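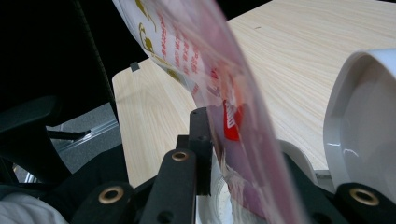 半透明塑料包装袋

半透明塑料包装袋是以塑料薄膜制成的软质包装容器，透光而不完全透明，袋内物品的颜色和大致轮廓可以从外面辨认，细部则被薄膜的颜色、光泽、褶皱或印刷图案遮去一部分。这类袋子常见于食品、日用品、文具、纺织品和小礼品的零售包装，也用作几件独立小包装的外袋。在家庭中，它们多在桌面上被打开、分装、重新封口，随后进入抽屉、储物盒或回收容器。

本条目介绍半透明塑料包装袋的名称、材料、外观、印刷、袋型、封口方式，以及在家庭桌面上的拆封、分装、收纳和弃置。超市收银处提供的背心袋、垃圾袋和工业用重包装袋另见相应条目。

名称

中文里对这类袋子没有统一的叫法。生产厂家按材料称“PE袋”“PP袋”“复合袋”，按工艺称“三边封袋”“背封袋”“风琴袋”，零售商多按用途称“外袋”“内袋”“礼品袋”“糖果袋”。日常口语中一概称为“塑料袋”或“包装袋”，有时也按手感分成“脆的”和“软的”：前者揉动时声音响，多为聚丙烯一类；后者声音低，多为低密度聚乙烯一类。这种分法与材料大体相符，但薄膜的厚度和复合结构也会改变声音，因此只能作初步判断。

“半透明”一词在行业中的用法也比较宽。有的样本册把磨砂膜、乳白膜、着色透明膜都归入半透明，有的只指雾度较高的薄膜。着色透明膜本身可能相当清澈，由于带有颜色，并且多层叠在一起，成袋后看上去仍是半透明的。

材料

低密度聚乙烯

低密度聚乙烯柔软，有韧性，热封容易，薄膜略带雾感。它的延伸性好，拉扯时先变长变白，之后才破裂。由它制成的袋子多用于服装、家用纺织品和散装小件。表面有轻微的蜡质手感，普通油墨不易附着，印刷前需要作电晕处理。

聚丙烯

聚丙烯薄膜分为流延膜和双向拉伸膜两类。流延膜较软，热封性能好，常作复合袋的内层；双向拉伸膜挺括，光泽高，常作外层或单独制成自粘袋。双向拉伸膜一旦在边缘产生小口，裂口容易沿直线迅速延长，这一性质被用来设计易撕口，也是袋子在使用中整条开裂的常见原因。

聚酯与尼龙

聚酯薄膜强度高，尺寸稳定，适合精细印刷，一般不单独热封，需要与聚乙烯或聚丙烯复合。尼龙薄膜耐穿刺，多用于带骨、带棱角或需要抽真空的食品。两者与热封层复合后仍可保持透明或半透明。

复合结构

复合袋由两层或更多层薄膜粘合而成。外层承担印刷和光泽，内层承担封口，中间可以加入阻隔层。印刷通常在外层薄膜的内侧，油墨夹在两层之间，不与手和内装物接触，也不易磨掉。半透明复合袋不使用铝箔，对光和氧气的阻隔低于铝箔袋，因此多用于周转较快的商品。

着色

薄膜的颜色可以来自三种途径：在树脂中加入色母粒，在薄膜表面满版印刷一层透明油墨，或在复合胶中加入颜料。色母粒着色最均匀，裁切边缘也带颜色。满版印刷的袋子在封边处有时会露出一条无色的窄带。浅粉、粉紫、浅蓝和浅绿是常见的浅色调。浅色薄膜单层时颜色很淡，两层或更多层重叠后颜色加深，因此同一只袋子的折叠处、封边处与平展处看上去深浅不同。

外观

光泽与褶皱

光面薄膜在灯光下会沿折痕出现细长的高光，位置随观察角度和袋子的形状改变。袋子被提起时，内装物的重量把薄膜拉紧，褶皱由受力点向外散开；放平以后，褶皱大多变浅，较硬的薄膜则会留下折线。褶皱处的反光常使印刷文字难以辨认，需要把袋面抻平再读。

磨砂薄膜反光弱，文字较易阅读，但内装物更模糊。部分产品只在局部作哑光处理，其余部分保持光面，以形成对比。

透视效果

内装物距薄膜越近，看上去越清楚。贴在内侧的标签或小包装几乎与外层印刷一样清晰，离开一段距离后轮廓很快变得模糊。设计人员利用这一点，把颜色鲜艳的内标或内包装放在外袋的留空处，使其从外面透出来。红底白字的标签在浅粉色薄膜后面仍然醒目，黄色和浅橙色的标签则容易与薄膜颜色混在一起。

白色衬底

油墨直接印在透明或半透明薄膜上时颜色发暗，会受到内装物颜色的影响。需要颜色准确的部分通常先印一层白墨作衬底，再印图案和文字。因此许多半透明袋上有一块不透光的白色区域，商品名称、装饰纹样或说明文字集中在这一区域内，四周保留薄膜本来的颜色。

金色纹样多用金属油墨或黄色与棕色网点叠印而成。金属油墨在不同角度下明暗变化较大，网点叠印的金色变化较小。弯月形、花瓣形和扇形等弧线纹样在东亚地区的礼品和糖果包装上应用较多，文字竖排时常沿纹样的一侧排成一列。

印刷与标示

凹版印刷

凹版印刷适合长版订单，颜色厚实，层次丰富。每种颜色需要一支版辊，制版费用高，图案改动后必须重新制版。食品外袋大多采用这种方式。

柔版印刷

柔版印刷制版费用低，适合颜色较少的图案和中等数量的订单。早期柔版的细小文字边缘容易发粗，后来随着版材改进，差距缩小。

数码印刷

数码印刷不需要制版，适合小批量和内容经常变化的订单。包装经销商Zollero的目录以500只为数码印刷袋的最低订货量，低于此数的订单使用空白袋加贴标签。

标签

贴标比直接印刷灵活。空白袋可以用于多种商品，更换标签即可。标签纸遇潮容易起皱，薄膜标签较耐潮，但在低温下粘贴可能翘边。标签贴在易撕口或封口上方时，拆封后文字会被撕成两半，因此日期和成分一类信息宜放在袋身中部。

小字的可读性

半透明袋上的小字受三方面影响：字与底的明度差、薄膜的反光，以及袋后物品的颜色。红色小字印在白色衬底上较易辨认，直接印在粉色薄膜上则对比不足。袋子移动或弯曲时，成列的小字最先变得无法辨认。将袋子平放在浅色、无强烈花纹的桌面上，可以减少背景干扰。

袋型

三边封袋

由前后两片薄膜在三边热封而成，剩下的一边用于装填，装填后再封。袋子平整，四角尖，适合扁平物品。

背封袋

一片薄膜卷成筒状，在背面中央纵向封合，上下两端再横封。正面没有侧封边，图案可以连续。饼干、糖果和独立小包装的外袋多用此型。背面中央的封边在使用中常被当作撕开的起点。

风琴袋

两侧向内折入，装填后展开，使袋子具有一定厚度。空袋可以压平，便于存放。

自立袋

底部有一片折入的薄膜，装填后撑开成为底面，袋子可以站立。内装物减少后重心上移，容易倾倒，家庭中常改为横放。

束口袋与扎口袋

袋口不热封，由绳、扎带或丝带收拢。袋身上宽下窄或下宽上窄取决于内装物的位置和收拢的地方。经过扎束或夹持，薄膜在该处聚成一股，两侧展开成扇形。礼品袋和烘焙袋多用此型。

封口与开启

热封

热封以加热和加压使内层薄膜熔合。封边上的细密横纹或网纹由封口模具压出，可以增加强度，也便于检查是否封牢。封边中夹有粉末、油脂或薄膜皱褶时，会形成细小的漏道。

易撕口

易撕口是封边上的小缺口，有三角形、直线形和半圆形等。双向拉伸薄膜沿拉伸方向撕开时较直，沿其他方向容易偏斜。有些袋子在易撕口之间用激光划出浅线，引导撕裂方向。

自封条

自封条由一凸一凹两条塑料条组成，压合即封闭，可以反复使用。细粉和碎屑进入凹槽后会影响闭合，用干布擦去即可恢复。带滑块的自封条操作较省力，但两端往往留有小缝。

自粘条

自粘条涂在袋口翻盖上，撕去保护条后使用。可移胶能够反复粘合，沾灰后粘性下降；永久胶拆开时常把薄膜一并拉坏。

拆封方法

多数半透明袋可以徒手打开。背封袋的上端常用双手捏住前后两面向外拉开，力量过大时裂口会沿背封延伸到袋底，使内装物散落。使用剪刀时，先把内装物抖到袋底，沿封边内侧平行剪开，保留的袋身较长，之后仍可折叠封口。只剪去一角的方法适用于需要倾倒的粉粒。剪下的窄条和小角很轻，带静电，容易粘在手上或滑到桌缝中，一般在剪下后立即放入废物容器。

桌面上的使用

家庭中拆封和分装软包装，多在餐桌、书桌或厨房台面上进行。所需空间由内装物的数量决定，通常把未拆的袋子、拆出的物品和空袋分开放置。

台面材料

木质或木纹台面是家庭中常见的一类。实木台面的纹理随木材切割方式变化，有直纹、山形纹和斜向的细条纹。贴皮台面使用薄木片，纹理与实木相同，边缘另行封边。装饰面板则以印刷的木纹纸为表层，外覆树脂。米色、奶油色和浅棕色的浅木纹台面反光柔和，与大多数印刷颜色有明显差别，小件深色物品落在上面容易发现。透明或无色的碎膜在浅色台面上反而不易看见，检查时可改变视线角度，借反光寻找。
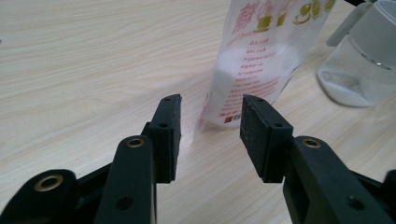
台面的摩擦也影响操作。光滑薄膜在平整的硬质表面上容易滑动，袋底有少量空气时更加明显。用一只手压住袋子的一角，或在下面垫一块布，可以使它固定。表面有涂层的木桌不宜用刀片直接在桌上划开包装，刀痕顺着纹理时不明显，横过纹理时十分显眼。划开厚膜应在切割垫上进行。

桌沿是袋子滑落较多的地方。扎口袋和自立袋重心不稳，放在离边缘一掌以内时，受到轻微碰触即可翻出桌外。桌面上使用桌布夹时，夹子附近的台布略微隆起，不适合放置未封口的袋子。

提起与放下

软袋没有固定形状，提起的位置决定内装物如何移动。捏住上封边提起时，物品集中到下部，袋子呈下垂状；捏住中部时，上下两端向外张开，薄膜向夹持处收拢。袋口已经打开的，应从袋口下方合拢后再提。热封边可以承受一般商品的重量，已经剪过的边缘和易撕口附近则较弱。

放下时先让袋底接触桌面，再松开上部，可减少内装物的撞击。较长的袋子可顺着一个方向慢慢放平，使其中的物品依次展开。把袋子悬在桌面上方突然松手，脆性食品容易碎裂。

分装

分装是把一个大袋中的物品转入几个较小的容器或袋子。常用的顺序是先准备容器，再拆大袋，取完后立即处理空袋。散装颗粒可以用勺或把袋角剪成斜口倾倒；独立小包装可以直接取出，按种类或日期排列。

日用品商Lyimo销售的分装套件包括23只不同规格的自封袋和一张可书写标签，袋身为浅色半透明薄膜。Altine的同类产品以硬质盒为主，附带的软袋仅用于盒内分隔。两种做法的差别主要在于存放空间：软袋可以随内容减少而缩小，硬盒则便于堆叠。

食品分装以后，原袋上的名称、保质日期、成分和过敏原信息不应丢失。可以剪下印有这些内容的部分，放入新容器，或抄写在标签上。剪下的部分如与食品放在一起，应先擦净，并使油墨面不接触食品。不同批次的食品混装后，以较早的日期为准。

重新封口

没有自封条的袋子可以折叠、夹紧、捆扎或重新热封。

折叠时先用手掌由袋底向袋口推出空气，再把袋口向下折两三次，用夹子固定。较脆的薄膜有回弹，仅折不夹会自行展开。长尾夹夹持力大，但夹口窄，适合小袋；长条形封口夹能够覆盖整个袋口。橡皮筋适合扎成一股的袋口，长期使用后会老化粘连。

家用封口机以电热丝或加热片封合薄膜。聚乙烯单层袋需要的温度较低，复合袋因外层隔热需要较长时间。加热过度时封边发皱变脆，加热不足时外观完整而一拉即开。封口前应擦净袋口内侧，抚平褶皱。双向拉伸聚丙烯自粘袋中有一部分没有热封层，加热后收缩卷曲，不适合用这种机器。

收纳

未使用的袋子

空白袋宜保持平整，按尺寸分组，放入抽屉或扁盒。成沓的光面薄膜容易滑散，可用纸带束住。袋口朝向一致时，抽取较方便。静电使新袋的前后两片紧贴，轻搓封边或向袋口吹气可以分开，盛装食品的袋子宜用前一种方法。

Drilmont生产的扁盒按袋口宽度分隔，大号盒的外长为645毫米，适合横放未折叠的长袋，放入一般抽屉前需要先量取抽屉的内部尺寸。较小的袋子可竖放在文件盒中，中间用硬纸板隔开。

再次使用的袋子

装过干燥非食品物件的袋子，只要没有破损和异味，可以继续用于同类用途。装过生肉、鱼类或油脂较多食品的袋子难以洗净，一般不再使用。装过饼干、糖果的外袋可以用来收纳文具、线材和手工材料，使用前应翻开内侧，除去碎屑和糖粉，以免招来虫蚁。

清洗后的袋子需要完全晾干。把袋口撑在筷子、瓶刷或晾架上，内侧较易通风；平放晾干时，两片薄膜之间的水分会保留很久。透明度下降、封边变白、薄膜发粘或有裂纹，表示材料已经老化。

收纳物品的辨认

半透明袋作为收纳用具，优点是可以大致看到内容，又不像全透明袋那样显得杂乱。颜色相近的物件装在同色袋中仍不易区分，需要加贴标签。标签贴在袋子的同一位置，竖放时靠近上边，平放时靠近外侧，取用较方便。原有印刷应遮盖或划去，以免误认内容，尤其是原为食品包装而改装非食品时。

保存环境

塑料薄膜受热会变形，靠近灶台、暖气和灯具时可能粘连。长期日晒使聚丙烯变脆，也使部分红色和粉色颜料褪色。粉色薄膜褪色后多偏黄或近于无色，受光的一面与叠在里面的一面可以有明显差别。

低温下聚丙烯薄膜的抗冲击性下降，流延聚丙烯袋在冷冻室中跌落容易破裂。聚乙烯较适合冷冻。用于冷冻的袋子应留出膨胀空间，并在装入前写好标签，结霜的薄膜表面不易书写。

气味也能透过或附着在薄膜上。聚乙烯对香味物质的阻隔较差，香料、茶叶和洗涤用品装在单层聚乙烯袋中并排存放，会互相串味。聚酯和尼龙复合膜在这方面较好。

安全

薄膜袋可以紧贴口鼻，存在窒息危险，应放在婴幼儿够不到的地方。较大的袋子常在袋口附近打有透气孔，并印有警告文字，但小孔不能完全消除危险。弃置之前把大袋打结或剪开，可以降低风险。

热封边的尖角可能划伤皮肤，较厚的复合膜尤其如此。部分袋子采用圆角裁切。掉落在硬质地面上的薄膜会使人滑倒，拆封后应及时拾起。

没有标明适用于加热的袋子不宜放入微波炉或沸水。食品油脂在加热中能够达到高于水沸点的温度，使薄膜软化。带有金属油墨或镀铝层的袋子在微波炉中可能产生火花。

干燥剂和脱氧剂常以小包形式放在食品袋中，分装时应与食品区分，不可食用。脱氧剂在拆封后逐渐失效，转入新容器后作用有限。

弃置与回收

单一材料的聚乙烯袋和聚丙烯袋在技术上可以回收，实际能否回收取决于当地的收集和分拣条件。薄膜轻而面积大，容易缠绕分拣设备，有些地区要求单独投放。复合袋的各层难以分开，多作为其他垃圾处理。

袋上的三角形标志和数字表示主要树脂种类。数字2为高密度聚乙烯，4为低密度聚乙烯，5为聚丙烯，7为其他材料，复合膜有时归入其中。标志表示材料种类，不等于当地接受回收。半透明袋上的标志多为小字或仅有压痕，常在背封附近或袋底。

投放前应倒空内容，除去明显的食物残渣，并按当地要求处理纸质标签。沾有大量油脂的薄膜会影响同批材料。把许多薄膜塞入一只大袋便于运送，但材料种类不同的应先分开。

与其他包装的比较

全透明袋展示效果最好，对印刷和内装物的整洁要求也最高。碎屑、色差和标签背面都会显露。半透明袋可以减弱这些缺陷，同时保留辨认内容的可能。

不透明塑料袋遮光较好，图案完整，消费者须依靠印刷图片和文字了解内容。铝箔复合袋阻隔性能高，适合咖啡、奶粉等对氧气和湿气敏感的商品。

纸袋挺括，便于书写，抗潮能力较低。开窗纸袋在局部贴有透明或半透明薄膜，使内容可见，弃置时需要把薄膜与纸分开，粘合牢固的则难以处理。

硬质塑料盒保护性能较好，占用空间固定。礼品和糖果常采用盒装与袋装结合的形式，以浅色半透明袋作为外层，盒或小包装上的标签从内侧透出。

参见

塑料薄膜
热封
软包装
自封袋
凹版印刷
木纹装饰面板
家庭收纳

本条目最后修订：2022年1月8日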